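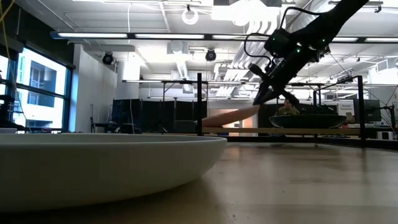 The year the arms came to Kiltisberg I had been setting tables and packing dishes for so long that my hands did it while the rest of me planned supper. We packed for Lollura in those days, bowls mostly, and the wooden boards that went with them, and every one of them passed through somebody's fingers before it went in a box.

They moved me upstairs in November, to sit behind the arm and watch it. I asked what I was watching for and the young man from Tannous said, very kindly, "Anything you'd have done differently," and handed me a notebook. Well! I filled two pages before lunch. It took the boards by the far end, the way my sister picks up a fish, and it set a bowl down as though the table might be asleep. I wrote that last part as a compliment, but he read it twice and asked if it meant slow.

It was slow, that first month. I used to sit with my hands in my lap and they would twitch, and I'd have to go and fill the kettle. Downstairs the women on the old bench wanted to know everything, whether it was noisy, whether it dropped things, and I could see what they were asking underneath, so I brought down cake and told them about the dropping.

By the end of winter it had done 2,557 boards and I had stopped writing very much. A thumb knows when a rim is rough, and for a while I went over each bowl after the arm had finished with it, just lightly, until the young man noticed and moved my chair to where I could do it properly. He put a lamp there too. So that was my job, then, the thumb, and they gave it a longer name on my pay slip.

The bench downstairs went from six of us to two. One went to Hesier for the better bus, and the others I still see at the market, where we talk about knees and grandchildren and, if it's raining and we're stuck under the awning, about bowls. They always ask how it's getting on. I tell them it holds the boards nearer the middle now, and that I taught it that, and they want to know who gets the cake.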